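Workshop Practice, Unit 2: Tool Storage at the Bench
Rillow Technical Institute

Students are to return every hand tool to its assigned place before leaving the bench. The Hutano layout, adopted in March, keeps tools in one row at eye level – cutting tools hang by the handle, points down.

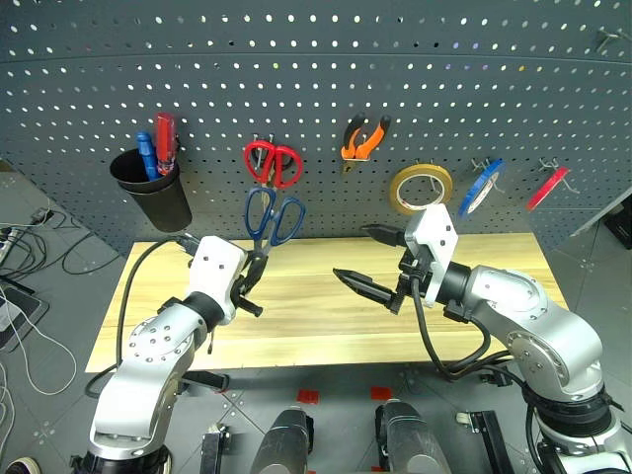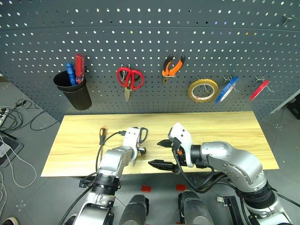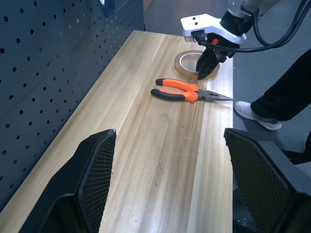

Pegboard and wooden bench top, Tarno Room.

Gatchalian asked whether tape might be stored flat in a drawer instead. A drawer takes 15 seconds longer at cleanup, in Gatchalian's view, but keeps dust off the edge of the roll.

Both methods are accepted for the practical. Screwdrivers belong in the cup with handles up. Bench inspection begins 14 minutes before the end of the session.

Reading: Unit 2, sections on hooks and spacing.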